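Notes for week 8 - teaching by demonstration, hands on the arm or hands on the controls

Most of you asked for something written down after last week, so I've typed up my notes and filled in the bits I skipped. They're rough. Read them before lab and bring your questions with you, because I'd rather spend the lab time on your recordings than on me talking.

## Two ways to show a robot something

You already know the first one. You put the joints in a soft mode, take hold of the arm and push it through the motion yourself. We call it kinesthetic teaching, and I love it for a first session because you feel everything - the weight of the forearm, the joint that doesn't want to go past a certain angle, the way the wrist flops if you forget about it. Ten minutes of that teaches you more about the arm than the manual does.

The trouble is that your hands and your sleeves end up in the camera view. A policy trained on those pictures learns from a world in which there's always a person hugging the robot, and then you take the person away and wonder why it acts lost. You can record the joint path by hand and then replay it with nobody in view to get clean pictures (Melati Menon did this for her whole August project and it worked fine), but replaying only makes sense if every object is put back where it started.

The second way is remote control, or teleoperation. You sit off to the side and drive. It might be a small leader arm that the big one copies, or a handheld controller, or even a keyboard if you have the patience of a saint. Now the pictures the robot records while you drive look a lot like the ones it will get when it runs alone. What you lose is the feel. You can press much too hard on something and have no idea.

## Our running task

For the next few weeks everything hangs on one table: a litter box with litter in it, a scoop, and a bin with a lid and a bag. The full job is to pick up the scoop, dig, lift, carry over to the bin and tip. I picked it because it sounds like one task and it's really five or six little ones with very different needs.
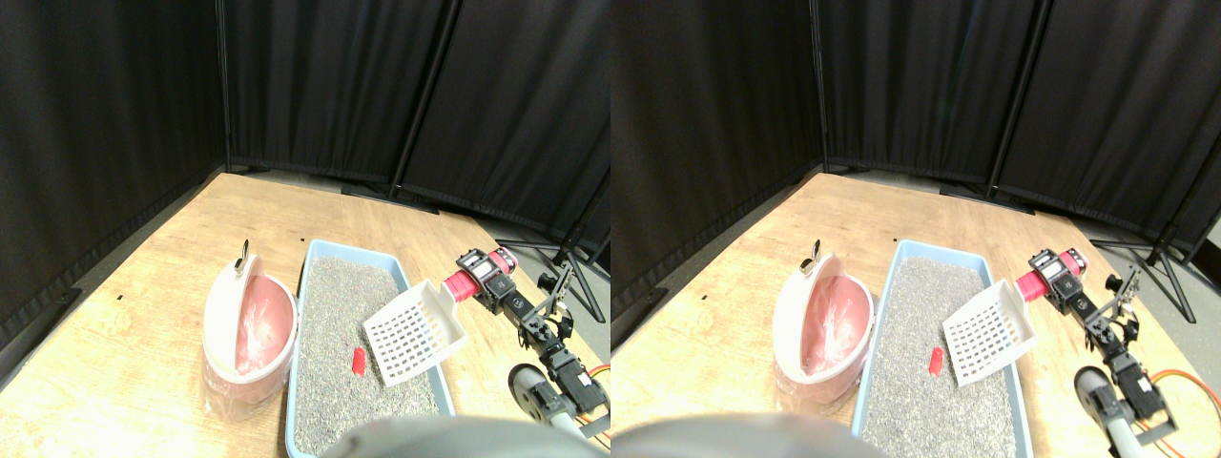

*Fig. 1. The litter table in two side-by-side views: bin, litter box with the scoop in it, and the arm at right.*

Think about which stretches of the job you'd want to feel and which you'd want to see. Getting to the scoop handle is nearly all vision. Digging is nearly all force: go too shallow and you skim the top, go too deep and the scoop digs in and the wrist fights you. The carry is easy if you stay slow and keep the scoop level. Tipping into the bin is about the angle of the head and where the rim is, and people always tip too early!

Pay attention to the starting state as well. A scoop that rests on litter never sits at quite the same angle twice, and you want that variety in your data. Please don't tidy it into the same pose before every take. Ruwan Weerasinghe and I went through an old set of 503 demonstrations, and in a huge number of them the scoop had been set down by a very neat person. The policy was great with neat scoops.

## What the wrist camera is for

The wide view tells you where things are on the table. It's pretty poor at telling you whether the fingers have hold of something, especially when the arm itself is in the way. For that we look from the wrist, and I want you to get into the habit of checking the wrist video first when a grasp goes wrong.

Handles are our usual headache. A smooth plastic handle slides in metal fingers, and under remote control you can't feel it start to go. Round things are worse, as they can roll between the fingers while the rest of the arm looks perfectly well behaved.
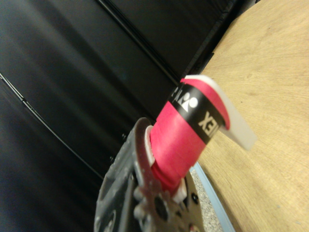

Senga Paterson's rule from the Kulero workshop is a good one: practice grasping on an object with a clear front and back before you try anything plain. Lettering, a band, a loose end, whatever - if there's a mark on it, you can tell from the wrist video whether it turned in the grip. With a plain cylinder you're guessing. Also watch how much of the object the fingers cover up. If you take hold low down, most of it stays in view, but there's more of it sticking out to swing and bump into things.

One more thing about wrist views. The background changes a lot as the arm moves, so a wrist-only policy can get hooked on odd stuff like the line where one surface meets another. Train with both views unless you have a good reason not to.

## How to give a good demonstration

I've seen plenty of bad ones (many were mine), so, in no special order:

- Move at one steady pace. If you pause to think, the pause goes into the data.
- Pick one way to do the task and stick to it within a set. Left-hand approach or overhead approach, but not whichever you fancy.
- Keep some recoveries. If you miss the handle, back off and try again, then save the take and tag it.
- Throw out takes where you hit the table. Don't keep them "just in case."
- Switch drivers at 54 takes. Past that your shoulders creep up and your paths get sloppy.
- Write the driver's name in the log. Danang Lubis drives so differently from Rizwan Pathirana that I can tell them apart from the joint plots.

Look at your action labels before you collect a lot of anything. On the Fernthorpe setup the gripper command and the gripper position drifted apart by 2 time steps, and we only caught it after a full afternoon of recording. Plot them both, zoom in on one grasp and see if they line up.

## For lab

Work in pairs. Each pair records a short set of reach-and-grasp takes on the scoop handle, half by hand guiding and half by remote control, with the same starting layouts for both. Then swap files with another pair and label their takes without asking them anything: good grasp, poor grasp, missed. Do it once from the wide view alone and again with the wrist view added.

Bring me the takes where your two labels disagree. I want to see those on the big screen, and we'll argue about them together.

Reading is the Gramusmont notes, the section on leader arms. Skip the math at the end if it's slow going - we'll do it on the board the week after.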